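Kernport Repair Shop Opens Its Second Location, and This One Has Room to Park

FOR IMMEDIATE RELEASE
Kernport, February 2020
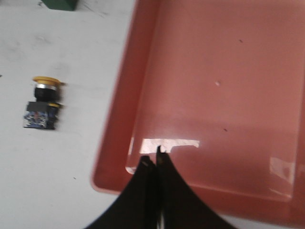
What's happening

Well, we finally did it. After two years of telling customers "soon," I get to put it in writing: Baudry Electrical Supply & Repair is opening a second shop, over on the Trakon side of town, and the doors open to everybody next Monday morning at seven. Coffee will be on. There will be donuts until there aren't.

If you've been to our first place on Biton Street, you know the drill. You circle the block, you give up, you park by the bank and you walk back carrying a motor that weighs as much as a toddler. I'm the owner and I've done that walk myself more often than I'd like to admit! The new shop has its own lot, right out front, and a ramp at the side door so you can wheel heavy stuff in on a cart. I'm probably more excited about that ramp than any grown person should be.

What we do, for folks who haven't met us

We sell and fix the small electrical parts that keep other people's businesses running. Push buttons, relays, contact blocks, timers, fuses, plugs, terminal strips, indicator lights. If a bakery's mixer won't start, or the car wash has a button that only works when you lean on it with your whole body, that's our kind of day. We also rewire lamps, by the way. People are always surprised by that, but I love doing lamps, and the second shop will take them too.

Most of our customers are within an easy drive of Kernport. Farms, laundromats, a couple of print shops, the bowling alley, plus plenty of people who just have an old table saw in the garage and would like to keep it going. You don't need an account and you don't need to know the name of the part. Bring the old one in (in a sandwich bag, in a coffee can, whatever you've got) and we'll work out what it is together.

What's new at the Trakon shop

The big thing is the counter. On Biton Street the counter is about as long as a kitchen table, and on a Saturday it gets elbow to elbow. The new one has four stations, so if you only need a fuse you won't be stuck behind somebody who brought in a whole control panel and a lot of questions. (I like the questions. Bring the questions. There's just going to be a separate spot for them now.)

Behind the counter we've got 523 bins of parts on open shelving, every one with a label you can read from where you're standing. Setting those up ate most of my winter. I went back and forth on whether to sort by maker or by size and ended up sorting by what the thing does, so all the stop buttons live together, all the door switches live together, and so on. If you hate it, tell me, I can take it. I'd ask you to give it a month first, though.

There's also a proper test bench by the front window. At the old shop we test things in back and come out to tell you how it went. At Trakon you can pull up a stool and watch. If a switch is bad, you'll see the meter say so, and if it's fine, you'll get it back and go look for the trouble somewhere else, no charge for the check.

Evening classes

We've wanted to do these forever and never had the floor space. Starting in spring we'll run a basic class one evening a month: how to read a simple wiring diagram, how to use a meter safely, how to tell a normally open contact from a normally closed one. It's meant for beginners, so please don't stay home because you think you don't know enough. Bring safety glasses if you own them, and we'll have spares. Sign up at either counter, and a parent needs to come along with anybody under sixteen.

I'd like to add a second class in October on motor starters, if enough people want it. There's a sheet by the register where you can put your name down.

What isn't changing

Biton Street is staying open, same hours, same squeaky door. Prices are the same at both shops, and if one is out of something the other has, we'll run it across town for you that afternoon. Repairs dropped off at one shop can be picked up at the other, just mention it when you fill out the tag so it ends up on the right shelf.

Hours and how to reach us

The Trakon shop will be open Monday through Friday from seven to five, and Saturday mornings until noon. We're closed Sundays. Reporters, bloggers and anybody from the school paper are welcome to stop in during opening week, and I'm happy to show you around. Call either counter and ask for the owner, or come to the side door and knock loudly, as the compressor in back is noisy.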